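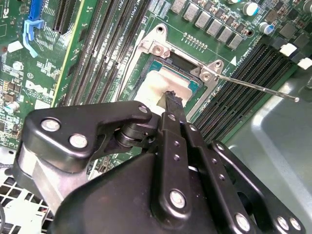

Ceswood Disassembly Lab / Tracker
Ticket: Wilska closes on the processor but lifts away without it
Component: Wilska policy, contact stage
Priority: normal
Opened: Thu 19 August
Status: resolved, left open for comments

Original report

The processor removal task fails at the grasp. Approach is good, the retention lever and load plate stages are good, and the fingers arrive over the socket where they should. Then the policy closes, decides it has hold of something and goes up with nothing between the fingers. The chip stays seated.

Expected: fingers meet two opposite edges of the processor, close, lift clear of the socket.
Observed: one fingertip lands on the heat spreader a little inside the edge, in the old thermal paste, and slides. The gripper still reports a grasp.

It happens on the Dell boards with the case lying on its side, fixture plate to the left. Restarting the policy server makes no difference. Neither does recalibrating the wrist camera, which I did twice because I didn't believe the first one.

Reply 1, from the lab

Could you attach the wrench trace as well as the joint log? The joint log on its own makes these runs look fine, and I think that is half the trouble. Please also say which checkpoint you were on. The one from March was trained before we had any dirty processors in the set, so every heat spreader it has ever met was a clean one.

Reply 2, reporter

March checkpoint, sorry, should have put that in. Trace attached. You can see the vertical force climb when the tip touches down, then a sideways blip as it slips, then nothing at all during the lift. The grasp check only looks at finger width, and the width settles at a believable number even when the fingers have nothing in them.

Swapped to the newer checkpoint and ran again. Better aim, same slide on some of the runs. So there are two faults here, one in where it lands and one in how it decides it has succeeded.

Reply 3, from the lab

That sideways blip is lovely! It's precisely the thing the Higuchi branch was built to notice. For anyone reading who hasn't used it: the Higuchi branch takes the force signal in at 1000 Hz, squashes it down to a short history and gives the policy that history next to the camera images. The policy doesn't get told "you slipped". It sees what the last moment of contact felt like and is left to work out what to do about it.

Suggested order of work:
1. Turn off the finger-width check for this stage.
2. Load the Higuchi branch with the contact history switched on.
3. Add demonstrations where the operator lands badly on purpose, backs off and tries again. Don't tidy them. The fumbling is what we want in there.
4. Leave both camera views in. I know the side camera seems to add very little once the gripper is down in the case, but it steadies the approach.
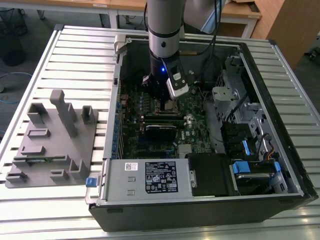
Does the processor need to be cleaned before each run?

Leave the paste on. The method is meant for machines as they come in for recycling, and wiping the heat spreader would hide the fault this ticket is about.

Reply 4, reporter

Recorded 16 recovery demonstrations with the operator touching down in the wrong place each time. Harder than it sounds, since your hands want to do it properly. Fine-tuned from the newer checkpoint with the Higuchi branch loaded.

First few runs were awful. The gripper touched the chip, backed off, touched it again and carried on like a nervous woodpecker until the timeout. Rolled back, looked at the config and found the force signal had its sign flipped on the vertical axis. Pressing down was arriving as being pulled up. Fixed that and retrained with nothing else changed.

Now it does something I really enjoy watching. It comes down, feels the tip skate a little, lifts by a hair, shifts across and closes again on the edges. We never scripted that shift. When the grip is sound it tilts the processor slightly as it comes away, which is how two of our operators do it by hand and the rest don't.
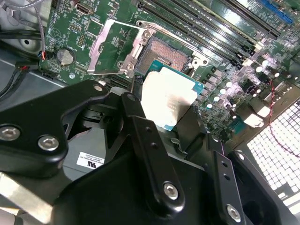 The tilt seems to matter. I tried forcing a straight vertical lift with the same weights and it dropped the grip more often, so I've put the tilt back and will stop interfering with it.

Reply 5, from the lab

Brilliant. Before we call it fixed, can we have a proper batch? Same checkpoint throughout, no hand resets between touchdown and lift, and count a run as good only if the processor ends up clear of the socket and still held. If it lets go over the board, that's a failure, however nice the grasp was.

Please check the contacts after each one too. A dragged corner counts against us.

Reply 6, reporter

Batch finished. 60 runs, six failures. Of those, most were the approach coming in skewed because I had nudged the fixture plate and not noticed — my fault, but I've left them in the count. The others were real: the policy recovered from the first slip, then slipped again and ran out of time.

No slides were reported as a grasp, which was the fault I opened this for. The wrench trace drops to nothing when the fingers are empty and the policy now backs off and has another go.

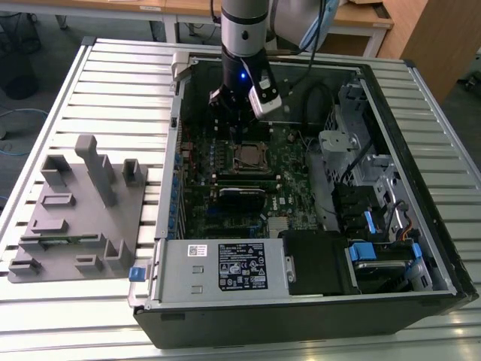 Between runs I put the arm back over the board and let the force sensor settle before zeroing it. Zeroing while the arm is still moving gives a small offset, and the policy reads that as light contact and starts hunting early. I've added a wait to the reset script so it can't be skipped.

Reply 7, from Wustumden

We've been following this one from the other site, hope you don't mind us jumping in. We pulled your weights and tried them on our cell, with a different arm and the same gripper. The recovery move carries over! It is slower and a bit heavier on the first touch, and we think that's our sensor being noisier. Could you share the filter settings you use ahead of the history window? We'd like to match them before we collect anything of our own.

Reply 8, reporter

Filter settings are in the shared config folder, next to the reset script. Use the second file. The first has the flipped sign in it and I'm keeping it only so the bad runs can be reproduced.

Marking as resolved. The double slip gets its own ticket, and I'd like to try a longer contact history there before recording more demonstrations.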